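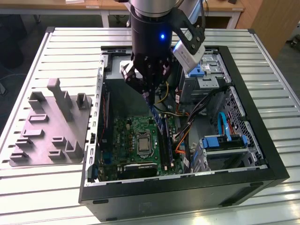
Perklow T-slat bench top for tower PC repair and refit

The Perklow bench top is a flat work surface of parallel aluminium slats, made for jobs where a desktop tower is laid on its side and worked on from above. It is supplied as a top only, for mounting on an existing underframe, or as a complete table with the Storkus steel underframe. Both versions take the same fixture plates and side rails.

Typical work: memory replacement and upgrade, drive changes, cable renewal, processor swaps, cleaning, and parts recovery from machines withdrawn from service.

Surface

The slats run the full width of the top and are bolted to cross members from underneath, so there are no screw heads on the working face. Clamps, posts and plates are held by nuts that slide in from the ends of the slats. Dust and dropped screws collect in the grooves. Clear them with a narrow brush or a vacuum cleaner fitted with an anti-static nozzle.

The finish is plain aluminium, unpainted. Light scratching from steel cases is normal and has no effect on use. Under strong lighting the surface reflects; where this is a nuisance, fit the lamp to the rear rail and tilt it away from the operator.

Laying out a tower

Remove the side panel before the case goes on the bench. Place the case with the open side upwards and the motherboard lying flat at the bottom. In this position the memory slots, the processor socket and the drive bays can all be reached from above, and a module can be brought straight down to its slot.

Leave the fixture plate to the left of the case, with enough of a gap to get a hand between the two. Case feet that overhang a groove should be moved to sit fully on a slat.

Fitting memory

1. Disconnect the mains lead and press the power button once to discharge the supply.
2. Connect the earth strap to the bonding point on the front rail.
3. Move wiring looms clear of the slots. On older towers the drive cables often cross the board at this point.
4. Open the retaining clips.
5. Hold the module upright by its short edges and match the notch to the key in the slot.
6. Lower it squarely and press evenly until the clips close.

Do not lean on the case while pressing. A thin steel tray will flex, and the board with it.

Fixture plates

Fixture plates are grey, 3D-printed, and carry raised slots, blocks and posts for holding small parts during a job. Layouts can be ordered to a customer's drawing. The standard plate was drawn up by Iida Saarela for the Koubek refurbishment workshop and is the one we send if no layout is stated.

Plates are fixed at the corners. Tighten by hand only. Printed parts must be kept away from solvent cleaners and heat guns; a damp cloth is sufficient. Printed plates are not conductive, and bare boards should be left in their bags until needed.

Specification

Slats: aluminium, parallel, running across the width
Slat pitch: 44 mm
Cross members: 5
Fixings for underframe: M8
Bonding points: 3, front rail
Maximum evenly spread load: 25 kg per fixture position
Plate material: printed polymer, grey

Options and spares

Storkus underframe, fixed height
Storkus underframe, crank adjustable
Rear rail with lamp mount
Standard fixture plate
Fixture plate to drawing (supply a dimensioned sketch)
Sliding nuts, bag of 25
Groove brush

The case, its components and hand tools are not part of the supply.

Ordering

Bench tops are cut to length at Pullia and leave flat-packed. State the length, the underframe and the plate layout on the order. Questions about plate drawings go to Giorgia Dal Bello; spares and returns are handled by Tamunoemi Olaniyan. Tops ordered before 2 July 2018 have the earlier rail profile and need the adaptor strip to take the current lamp mount.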